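Home | Products | Manuals | Downloads | Support

We use cookies to keep this site working and to remember your language. By continuing you accept them. OK

Drosine Grasp Planner - User Manual
Section 8: Teaching a grasp from the wrist camera

Before you start, you need a working hand-eye calibration (Section 5) and a part that will sit still. If you skipped Section 5 because it looked long, go back. It is long. The planner will happily accept last year's calibration and then close the fingers on the air next to your part with complete confidence.

8.1 Capture the part

1. Put the part on the work surface inside the pick zone. Matte, dark cloth works best.
2. In the Drosine console, open Perception > Live View and choose the wrist camera.
3. Set exposure to Manual. Auto exposure sees one shiny edge and panics.
4. Press Capture. The outline should follow the part, teeth and all. If it follows a shadow, move the light and capture again.

Note: Bare metal reflects. A polished bore can show up in the depth map as a hole, a bump, or nothing. Turn on Fill Bores if the depth view looks like cheese.

8.2 Set the grasp

5. Choose Two-Finger > Soft in the gripper list. The Firnanard profile is loaded by default and assumes rigid jaws. Don't use it with flexible fingers.
6. Drag the two contact markers to opposite sides of the part. For a small gear, put them level with the bore.
7. Set Approach Samples to 500. Higher values are allowed and give you time for coffee.
8. Press Plan, then Step. The arm moves one waypoint per press, so keep a hand near the stop button.
9. At the last waypoint, press Close, then look at Live View before you press anything else.
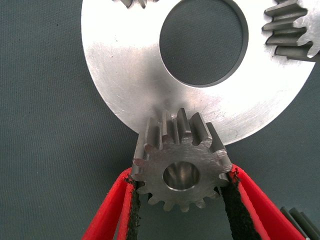

Figure 8-1. Live View with a spur gear between the finger pads, bore facing the camera.

Check that both pads touch the part and that the bore is in view. The In-Hand Pose estimator uses the bore to work out tilt, and it guesses when it can't find one. It guesses badly, but to three decimal places.

CAUTION: Other parts in view can be picked up by the tracker, especially when they have teeth too. Draw the mask tightly around the held part. Without a mask, the estimator may lock onto a bigger neighbor and report that your gripper is holding it.

8.3 Save and test

10. Press Save Grasp and type a name. "test", "test2" and "test_final" are legal names - we have no way to stop you.
11. Run Verify. The planner repeats the grasp 13 times and lists the in-hand pose for each try.
12. If the tilt values wander, go back to step 6 and move the markers. If they still wander, lower Close Speed one notch and repeat step 11.

Note: Grasps saved before the January release have no mask stored with them. They load without an error, so open each one and draw the mask by hand. Anderson Batista in support has a script that finds the old files; write to the address at the bottom of this page and ask for it.

CAUTION: Do not edit the grasp file while Verify is running. The planner reads it again before every try and will do what it says, typos included.

To send the saved grasp to a Seneo cell controller, go on to Section 9.

Last revised 13 February 2019
© Pacheco Automation. Contact support | Back to top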